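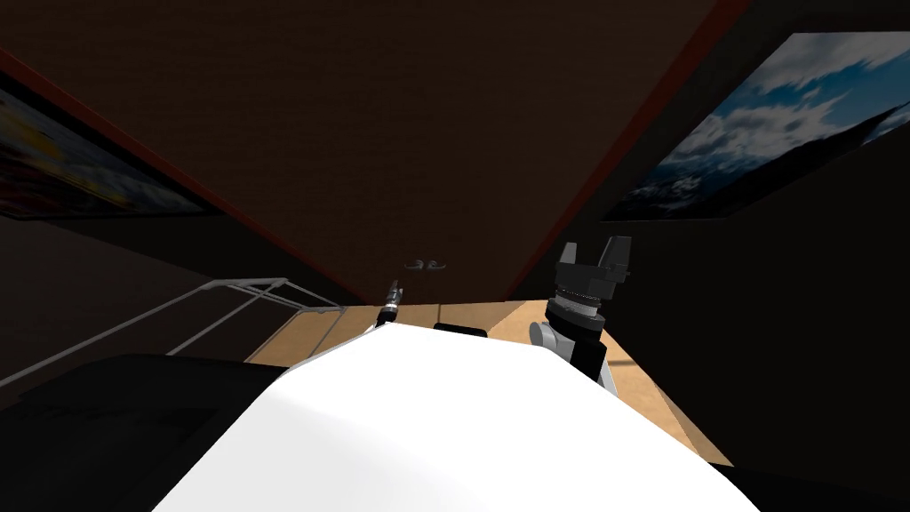
Rules for arm poses when the base is moving: what do you use in simulation?

Posted by fultgate_sim in Mobile Manipulation > Good Practice

We are writing an in-house rule sheet for a two-armed mobile robot working in simulated domestic rooms. Each arm has a two-finger gripper. The aim is to have the same rules in simulation and on the real machine, so that nothing has to be unlearned later.

The point we cannot settle is where the arms should be when the base drives or turns. The draft says "arms in a safe pose before base motion", and three people have read that three ways. One tucks both arms against the body. One leaves an arm raised with the fingers up, on the grounds that it clears the furniture. One holds that any pose is safe if the planner reports no collision.

Our rooms have pictures on the walls and free-standing racks. At present we run 500 episodes per layout and only log contacts above a force threshold. Is there accepted wording for this, and should a raised arm be allowed at all?

Armindo Mendes

"Safe pose" is not a usable term unless the sheet defines it. We had the same trouble at Kukcombe and replaced it with named poses stored as joint values. The relevant part of our sheet reads:

The base shall not move unless both arms are in a named travel pose.
A named travel pose shall be checked over the full turning circle of the robot, including wrist and gripper, with the fingers fully open.
A raised pose may be used as a travel pose only below the reduced speed limit, and only in rooms where wall fittings and hung objects are present in the collision model.
If a pose is reached by hand or by teleoperation, it is not a named pose, even if it looks the same.

The third rule is the one to look at in your case. Picture frames and small wall fittings are often loaded as visual meshes with no collision geometry. The gripper then passes through them, no contact is logged, and the episode is marked clean. Check the assets before trusting the planner. In our first layout set, 3 assets were visual only.

I would also drop the force threshold for logging. Log every contact and filter afterwards. At 500 episodes the files are small. We keep 2,000 per layout without difficulty.

As for accepted wording, I know of none that covers this exactly. The general safety standards for robots tell you how to assess the risk and leave the pose to you. Write your own and put a version number on it.

leitão_lab

Just tuck both arms. We never had a problem with tucked arms and it saves arguing. Raised arms look untidy in the recordings as well.

sirnusora

Tucking is fine as a default but it does not work when the gripper is holding something tall, or open at the top. You need a second travel pose for carrying, so plan for 2 from the start.

Two additions to the list from Armindo Mendes. First, check the head camera view in each travel pose. A raised wrist can hide part of the floor on that side, and the operator will then turn towards the side they cannot see. Second, state who may override the rule. Ours says the operator may override it at a standstill only, with the reason typed into the episode notes.

fultgate_sim

Thank you. Named poses and full contact logging are going into the next draft, which is due in February. I have started on the asset check and will post the script here when it handles the racks properly. At the moment it treats the gaps between the rails as solid.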